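The Warden's Coat, Part 2: Cloth, Buttons and the Collar Problem

Aug 5, 2020

I had hoped to have the whole coat cut out by this point. It is not, but the cloth has been picked, the buttons have arrived, and I know a lot more about the collar than I did last time.
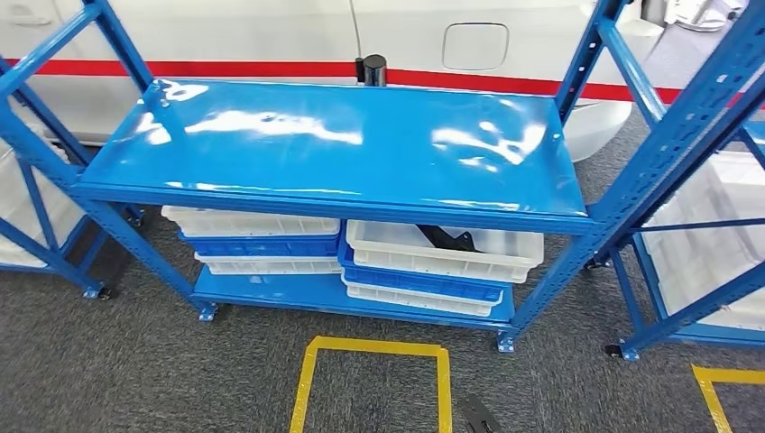
Which coat I am making

A few people wrote after the first post to ask which version of the coat this is, so I should have been clearer. The Warden in Girkholm wears a gray overcoat through most of the first season. In the second season the costume looks the same at a glance, but it was remade. The shoulders are narrower, the back vent is higher, and the cloth is a cooler gray with less fleck in it. I am making the first season coat, as it appears from the harbor episode on. Before the harbor episode he has it buttoned to the neck nearly all the time and there is not much to see.

The stunt version is another thing again. It has a shorter skirt and the pockets look like flaps sewn flat, with no pocket behind them. If you are working from screen captures, watch out for this. Most of the good full-length shots in the pier chase are the stunt coat, and I drafted my first skirt pattern from those before I noticed that the hem was landing in the wrong place on his leg.

The cloth

The cloth is usually described on the forum as a tweed. I went along with that for months and ordered tweed samples from everyone who would send them. They all looked wrong in the same way. They were too hairy and they did not hang straight.

Ragnheiður Vigfúsdóttir, who posts the long pattern threads, got a close look at the coat when it was on display with some of the other costumes from the show. She was not allowed to touch it, but she took notes, and she thinks it is a plain weave overcoating that has been heavily fulled, so the weave hardly shows. The fleck comes from the yarn. Once I had read that I went back to the Blu-ray and I think she is right. In the scene with the lantern you can see the edge of the cuff, and it is dense all the way through, almost like felt.

That cut down the search. I ended up with a cloth from Jurthorpe, a small seller that mostly handles mill ends. It was sold as charcoal but it is a mid gray in daylight, with a little brown and a little off-white in it. I paid $90 for the piece, which was more than I had planned on, but the piece was long enough to let me make one serious mistake and recut. It smelled strongly of machine oil when it came. I hung it outside for a weekend and the smell went.

I steamed the whole length before doing anything else. It shrank more in the length than in the width. I did not measure it before I started, which was careless, so I can't tell you by how much. If you buy the same cloth, measure a corner of it first, steam that, and measure again.

Color is the part I am least sure of. The show was graded very blue, and every publicity photo is warmer than the episodes. I laid my cloth next to the TV, next to the printed booklet from the box set, and next to my phone, and it matched a different one depending on the time of day. I have decided to stop there. It reads as the right coat from across a room.

Lining

The lining is only seen when he takes the coat off in the chapel and puts it over the girl. It is dark green. I had always assumed black until Brynhildur Toft pointed it out and sent me a brightened capture. The body is green and the sleeves look like a stripe, white or cream with a thin dark line, the way a lot of old tailored coats are done. I can't see the stripe well enough to say how wide it is.

For the body I am using a bottle green viscose twill. For the sleeves I bought a striped lining meant for suits. It is slippery and frays if you look at it, so I have been cutting it with wide seam allowances and zigzagging each piece as soon as it comes off the table.

The buttons

This is where most of the time went.

The buttons on the Warden's coat are dark brown, four-hole, with a raised rim and a shallow dish in the middle. They look like horn. There is a well-known listing that turns up every few months claiming to be for screen-accurate Warden buttons, and I bought a set from it last December. They are plastic, they are too shiny, and the rim is rounded where it should have a clear step. The seller was polite about it and took them back.

Svetozár Halás had the best lead. He collects old coat buttons and recognized the shape as one that used to be sold under the name Nonex. They were a molded button, sold on cards, and meant to look like horn without the cost. So the screen buttons may not be horn at all, which would explain why they all match so well. Real horn varies a lot from one to the next.

Nonex buttons do come up secondhand, but usually in the small size for jackets. The large size is hard to find. I had an alert set up for most of the spring and got nothing except a lot of email about shoe polish. In the end I bought mine from Svetozár himself, who had a partial card of the large ones and was willing to split it. He would not take much for them. They have a slight bloom on the surface that I have left alone so far. I tried a little wax on the back of one and it came up darker, closer to the screen color, so I may do them all once they are sewn on.

One note on the spacing. The top button on the left front sits a little lower than the one on the right. It is visible in every front view and it is not the way he is standing. I have no idea if it was a mistake in the workshop or if the button came off and was sewn back in the wrong place. I am copying it.

The collar

The collar stands up by itself. When he turns it up at the end of the harbor episode it stays up, even with the wind machine going, and then it lies down again perfectly flat in the next scene. I have made 2 test collars and neither of them does both.

The first was made in the ordinary way with hair canvas and rows of pad stitching. It lay down well and fell over as soon as I turned it up. For the second I used a stiffer linen canvas and a lot more stitching in the stand. It stood up very well. It also stuck out at the back of my neck like a shelf when I turned it down, and no amount of pressing would persuade it.

Guðlaug Thygesen made her own version of this coat a couple of years ago and is the only person I know of who has got the collar right. I wrote to her and she was generous with her answer. Her collar has the stiff linen in the stand only, stopping short of the roll line, and the lighter hair canvas in the fall, with the two overlapped by a narrow strip. She also cuts the undercollar from melton on the bias, in two pieces with a center back seam. I had cut mine in one piece to avoid the bulk, and she thinks that is half of the trouble.

She also said to shape it over a rolled towel while it is still damp from the iron and then leave it overnight. I have been taking mine off the towel as soon as I lost patience.

So the third collar will be made her way. I have the melton already, in a gray that is slightly too dark, but it is only seen when the collar is up.

Dyeing the melton

I did think about dyeing or fading the melton to match. Bjartur Hjaltadóttir suggested a color remover made by Hung, which is sold for home use, and I tried it on a scrap. It took the gray to a sort of pinkish tan. The scrap also got thinner and went crisp at the edges. I probably left it in too long, as the instructions give 20 minutes and I was on the phone. I don't want to risk the good piece, so the dark melton stays as it is.

Fit

I am shorter than the actor and wider across the hips, so a straight copy of the proportions was never going to work. I have kept the distance from the waist seam to the pockets as it is on screen, and taken the extra length out of the skirt below that. The pockets are big and they are the first thing you notice on the coat, so I did not want to scale them down. In the last muslin they looked right from the front. From the side they gape a little, and I need to add some ease over the hip before I cut the real thing.

The sleeves are set quite high and cut narrow. I can drive in the muslin but I can't reach the top shelf in my kitchen. Going by the way he lifts the lantern, I don't think he could have either. I lowered the armhole slightly and then put it back, as it spoiled the line of the shoulder.

What I still need to find out

The inside pocket. He takes the folded map out of the left side, but there is a shot in the fifth episode where he seems to put it away on the right. There may be a pocket on both sides. If anybody has a clear capture of the inside right front I would like to see it.

The hanging loop. There is something at the back of the neck, lighter than the lining. It could be a chain or it could be a strip of tape.

The vent. I have it ending level with the bottom of the pockets, but Ragnheiður has it a bit lower in her draft. Her drafts are usually better than mine.

I will cut the body this weekend if the weather cools down. It is not pleasant having that much wool across your lap at the moment. The pattern pieces are all traced and marked, and the lining for the body is cut already. The next post will be the collar again, and pockets if I get that far.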